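Search Plomano Laundry
Search this site
Enter keyword
Go

About Us

Plomano Laundry is a self-service and drop-off laundry on Ustcombe Road. We opened in June with 6 washers and 5 dryers, in a unit that used to sell carpet. The shop is owned and run by Kwok-wai Tai and Živko Stojanović, who met working nights at a hotel laundry and spent a long time talking about opening a place of their own before they signed a lease.

Most of our customers live within walking distance. Many of the older apartment buildings on this side of town have no hookups, and the shared machines in the basements are often out of service. We also wash for a few small businesses. Casa, the restaurant on the corner, sends us its napkins and aprons, and the Mohammed barber shop sends its towels.

How the shop works

All of our washers are front loaders. Front loaders use less water than the old top-loading kind and they spin faster, so clothes come out with less water in them and need less time in the dryer. Each washer has a number, and the number is what you enter at the pay station by the door. Please check it before you pay. If you start the wrong machine, come to the counter and we will refund the cycle.

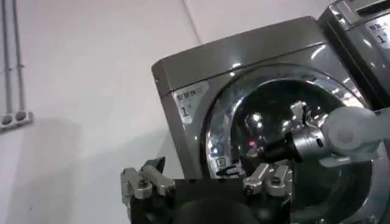 Load the drum loosely. A washer that is packed tight will not rinse well, and one heavy item by itself, such as a bath mat, can throw off the spin. Add a couple of towels to balance it. Check pockets for pens, coins and lip balm. When your cycle is done, look along the bottom of the drum and in the fold of the door seal, where socks and other small things get left behind. We keep whatever we find in a basket at the counter for 30 days. After that, clothing goes to the donation bin.

Use high-efficiency detergent only. We sell single packets at the counter if you run out. Two tablespoons of liquid is enough for a regular load, and using more leaves residue on the clothes and in the machine. Please do not use dye in any washer, and do not wash anything that has had gasoline, paint thinner or cooking oil on it. Horse blankets are also not allowed. We have been asked.

Drop-off service

Leave your bag with us before 10 in the morning and it will be ready the next day. We wash each customer's order separately, dry it on medium unless you tell us otherwise, and fold it. Shirts can be put on hangers if you bring the hangers. Comforters are priced by size. We do not iron or dry clean.

Živko does the machine maintenance himself. Door seals and drain filters are cleaned every week, and every washer gets an empty hot cycle at the same time. If a machine is leaking, smells bad or shows an error, tell whoever is at the counter. Kwok-wai handles business accounts and can give you a price for regular orders up to 100 pounds a week. Larger orders depend on the season.

Page updated September 17, 2021

Recent Items
Prices and Hours
Comforters and Sleeping Bags: What Fits
Lost and Found
Business Accounts
Change to Dryer Times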